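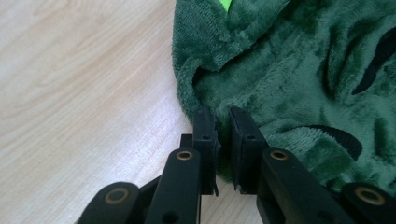

# About Platix

Platix develops handling equipment for soft goods: fleece, towelling, knitted fabric and padded items that do not hold a fixed shape. We supply grippers, fixtures and control software to laundries, textile sorters and small garment makers. The workshop and the test room share one floor, and visitors see both.

## What we make

Our main product line is Lerow, a family of parallel-finger grippers. Each Lerow unit uses a linkage to keep the finger pads facing each other through the full stroke. Lerow is supplied in a hand-held version for recording grasps and in a wrist-mounted version for robot arms. Finger spacing and pad geometry are the same on both, so a grasp recorded by hand can be replayed on the arm without re-measuring.

Skavari is the software that stores and replays those grasps. It logs finger opening, wrist position and time, and marks any attempt in which the fabric leaves the pads before release.

## Open day

The test room is open to customers, colleges and neighbouring firms once a year, in July. Places are limited to 60, split into groups of 30. A visit has 4 stations:

- **Edge pick-up.** Green plush fleece on a pale table. The operator closes the fingers on a fold at the edge of the cloth. Visitors may then try the hand-held gripper themselves.
- **Transfer.** A wrist-mounted unit moves folded towels between two trays.
- **Replay.** Grasps recorded by visitors are loaded into Skavari and run on the arm.
- **Bench.** Units are opened up and the wear parts laid out for inspection.

Visitors are asked to tie back long hair and to stay behind the yellow line while the arm is powered. Sample fabrics may be brought in, provided they are clean and free of pins. We do not test customer fabric on the day if it sheds heavily, as the fibre has to be cleared from the linkage afterwards.

At the last open day visitors recorded 1265 grasps. Failed attempts are kept in the set along with the rest, and the full log is available to existing customers on request.

## Who to contact

Babita Jaiswal runs the test room and handles all visit bookings. Groups from schools and colleges should give the age range and state whether a teacher will be present throughout. Demonstrations outside the open day can be arranged for Lerow only; Skavari is shown on request if an arm is free.

Page last revised October 23, 2020.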